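Main page Contents Random article Recent changes Log in
Search Go Advanced search

Mosaic tile

Mosaic tile is a class of small-format tile used to cover walls, floors and other surfaces. The pieces, called tesserae when cut by hand and chips or mosaics when factory made, are usually no more than two inches on a side. They may be ceramic, porcelain, glass, stone or metal. The term covers both pictorial work, in which the pieces form an image, and plain field work, in which they cover a surface in one color or in a mixed pattern.

History

Pebble floors are among the oldest known forms of mosaic. Cut stone cubes came into wide use in the Greek and Roman world, where they were set in lime mortar. Glass pieces became common in wall and ceiling work in the Byzantine period, as glass is light in weight and did not need to stand up to foot traffic.

Machine-pressed clay tile appeared in the nineteenth century. By the early twentieth century small unglazed hexagons and squares were standard in American bathrooms, lobbies and subway stations. The pieces were glued face down to sheets of paper at the factory, which let a setter place a whole sheet at once and wash the paper away afterward. Mesh backing later took over much of this market, although paper-faced sheets are still made for glass.

Manufacture

Porcelain mosaics are pressed from fine dry clay powder and fired once. Color may run through the whole body or sit only in the glaze. Glass mosaics are either cast in molds or cut from larger sheets. Stone mosaics are sawn from strips and often tumbled to soften the edges.

Mixed-color sheets, sold as blends, are filled from bins in set proportions. The order of the pieces may be random or may follow a repeat. A short repeat can show up as banding on a large wall, and setters sometimes turn alternate sheets to break it up.

Regional production

The Travwood district was a center of pressed mosaic work for several decades. The largest plant, Branus Tile, employed 255 people at its peak and shipped unglazed hexagons in white, buff and oxblood. A smaller works at Memon made glazed squares in 33 stock colors — most of them browns and greens — and sold them loose by the pound as well as on sheets. The Memon kilns were shut down one July and never relit. The color cards survive in the Clollska town museum, which holds 1,011 sample boards from the district, many with the original prices penciled on the back.

Branus continued on a reduced scale, making replacement tile for older buildings in minimum lots of 500 sheets.

Installation

Mosaic is set in a thin bed of mortar over a flat, firm backing. Flatness matters more than with large tile, as small pieces follow every dip in the wall. White mortar is used behind clear or pale glass. The sheets are pressed in with a flat trowel and the gaps between them matched to the gaps within them. A mismatch leaves a visible grid.

Curved walls, columns and rounded corners are a common use. The many joints allow a sheet to bend where a large tile would have to be cut. The tighter the curve, the smaller the piece needed. On outside curves the joints open at the face, and on inside curves they close.

Grout is the largest single influence on the finished look. A grout near the tile color makes the surface read as one field, while a contrasting grout brings out each piece. Unsanded grout is used for narrow joints and for glass that scratches easily.

Use in kitchens

Small tile is often used on the wall behind a counter. Brown and beige blends are one of the usual choices, along with white, gray and blue-green. 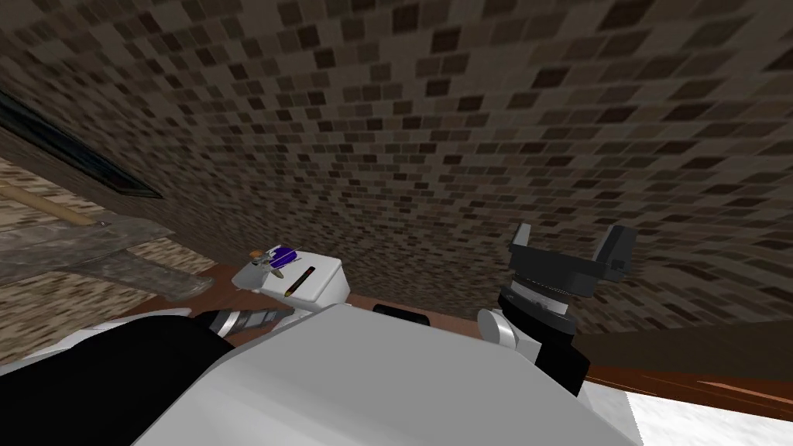
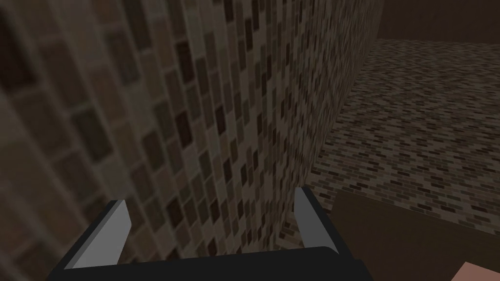 Wall mosaic in mixed browns and beige.

Care

Glazed and glass mosaics need only water and a mild cleaner. Acid cleaners, including vinegar, etch marble and limestone and wear away cement grout. Loose pieces can be reset one at a time if the old mortar is scraped out first.

See also: Grout; Tessera; Encaustic tile; Terrazzo

Last edited Aug 22, 2025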